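Skip to main content
Home > Your visit > Winter clothing swap > Questions and answers

Fetthorpe Winter Clothing Swap: Frequently Asked Questions
Last updated March 6, 2025

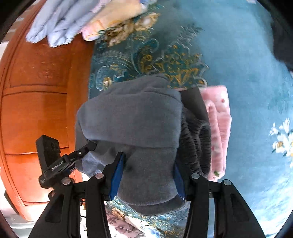

The swap is held two times in the year at the Ponce Street Hall, once before the cold season and once in April, when many families look what still fits the children. Please read the answers before you write to us, because the mailbox is read in the evenings only.

Do I have to bring something to take something?
No. It is nice if you bring clothes, but it is not a condition. Some people bring two full bags and go home with one scarf. Other people come with nothing and find a coat. Both are welcome.

How many pieces can I bring?
Each household can bring up to 23 pieces. A pair of gloves or a pair of socks is one piece. If you have more, write to Sarmīte Lukoševičius before the swap and she will tell you if there is still place on the tables.

What kind of clothes do you accept?
Coats, jackets, sweaters, fleece, warm trousers, hats, mittens, scarves and thermal underwear which was not used. Boots are accepted if the sole is whole. All colours and all sizes, also baby sizes.

What do you not accept?
Used underwear, pillows, blankets with feathers, ski boots, helmets and anything with mould. Please also no business suits. We had a whole rack of them last year and it went back to the storage room as it came.

My fleece has little balls on it. Is it still good?
Yes, if it is clean and the zipper works. You can take off the little balls with a fabric comb or an ordinary razor, but go slowly near the seams. Fleece should be washed at a low temperature, inside out and without softener. Do not put it in a hot dryer, it becomes hard and never feels the same again.

Should I iron the clothes?
It is not necessary. Only fold them and put the heavy ones at the bottom of the bag.

A button is missing. Can I bring the coat anyway?
Please do. At the repair table Gumaro Hinojosa and Igor Jireš sew on buttons and close small holes. They do not change zippers on the same day. For a zipper you leave the coat with your name and telephone number on a paper, and it is ready after 17 days at the Hornurus fabric shop. The work is free, you pay only the zipper.

When can I bring my bags?
From nine in the morning until noon on the day of the swap, at the side door. The tables open at one o'clock. Please do not leave bags outside the evening before. They get rained on, and then we must dry everything or throw it away.

Can I reserve a coat?
We cannot do this. If you need a special size, for example a very large snow jacket or something for a person in a wheelchair, write to us in advance and we will ask in the neighbourhood. This is separate from the tables.

Can I try things on?
There are two changing corners with curtains at the back, and a long mirror by the stairs.

Does it cost something?
The entrance is free. There is tea for $2, and soup as long as it lasts.

How do I get there?
Bus 39 stops at the corner. Parking at the hall is only for people who unload or who have a permit. The front door has a ramp, the side door has three steps.

What happens with the clothes which stay?
Melquiades Ochoa drives them to the Deltutus shelter the next morning. The shelter asks mostly for men's coats and warm socks, so if you have these at home and cannot come to the swap, you may bring them directly there.

I took something home and it does not fit. Can I return it?
Keep it for the next swap, or give it to a neighbour. We have no place to store single pieces between the dates.

I lost something at the hall. Who do I ask?
Ask Gumaro Chávez at the hall office, mornings only. Lost things are kept until the next swap and after this they go on the tables.

Related pages: Opening hours | Hall rental | Repair table | Contact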